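Renora refit, progress report to the Tollance fund, 6 September 2021

We're thrilled with how far the old ferry has come since January! The hull is sanded and primed, both fuel tanks are back in, and the yard at Grostadport has fitted 377 of the 476 deck planks.

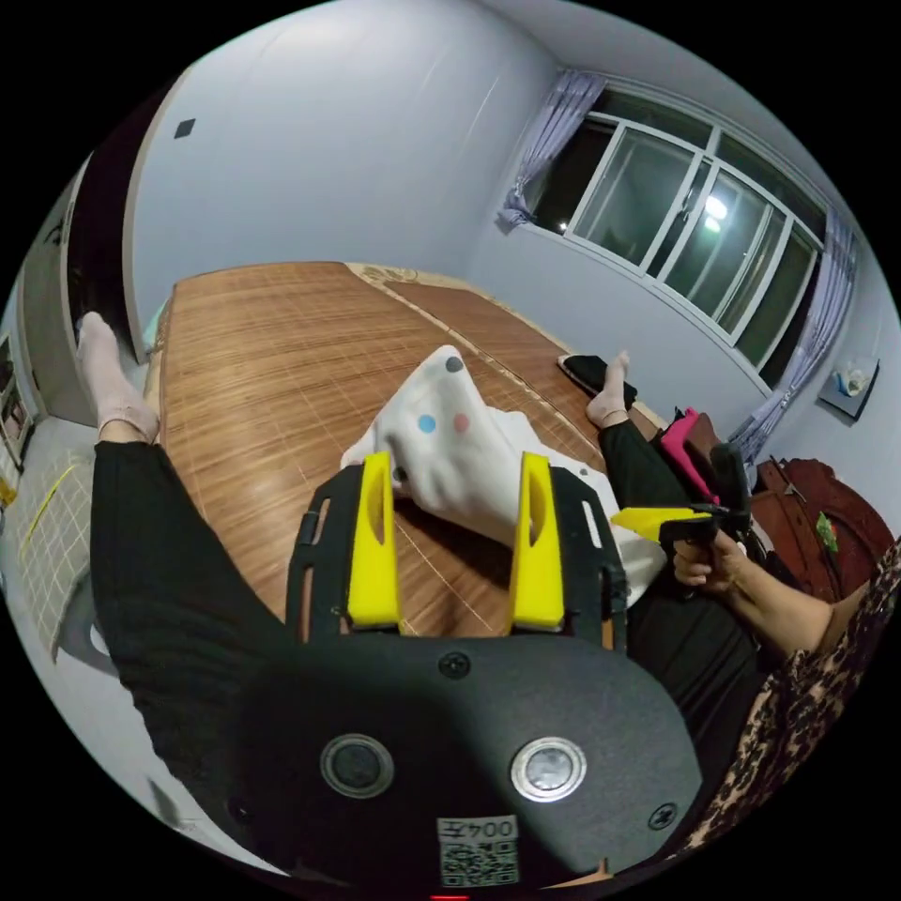 The rebuilt engine ran for three hours at the dock and held its oil pressure the whole time (a great afternoon for all of us). Next up are the wheelhouse windows and the new rudder bearing.

Contact the Renora project office | © 2021 | Back to top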